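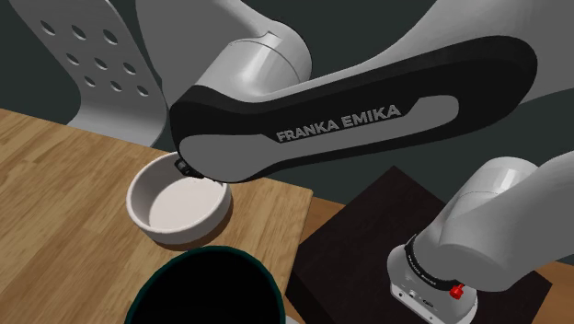

*Bowl on the table, Franka Emika arm over it*

## Dalard, "Miranda": track order on the reissue

**gduplessis** (moderator)
Members are asked to keep this thread to the Wokholm reissue of "Miranda," July 2020. Pressing faults belong in the thread opened in January.

**khoa_phung**
I wish to register an objection to the new running order. "Garunmont" closed side one on the original and now opens side two. The long organ fade was written to end a side. Placed first, it delays the record by nearly two minutes.

**Y. Cárdenas**
I must respectfully disagree. The band played "Garunmont" first at most shows of that period, and the drums are far clearer on the new cut. My copy is number 669 and plays quietly throughout. 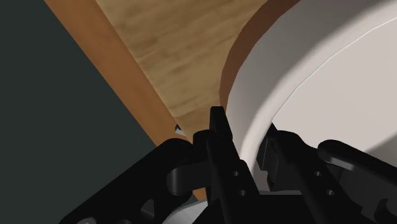 *White dish, gripper at the rim*

**khoa_phung**
A concert order and an album order serve different purposes. I would also note that track 9 has lost its count-in.

**ecmontes**
The count-in is present on my copy, at low volume. Mr. Phùng may wish to check his left channel before pursuing the matter.

**khoa_phung**
Both channels have been checked. It is absent.

**G. Correia**
The sleeve lists 10 tracks and the label lists 9, with the count-in given as a separate item on the sleeve only. It is possible that 2 versions were cut. Would members please post the matrix numbers from side two?

**gduplessis** (moderator)
Mr. Correia's request is approved. Please post matrix numbers only, without commentary on the running order.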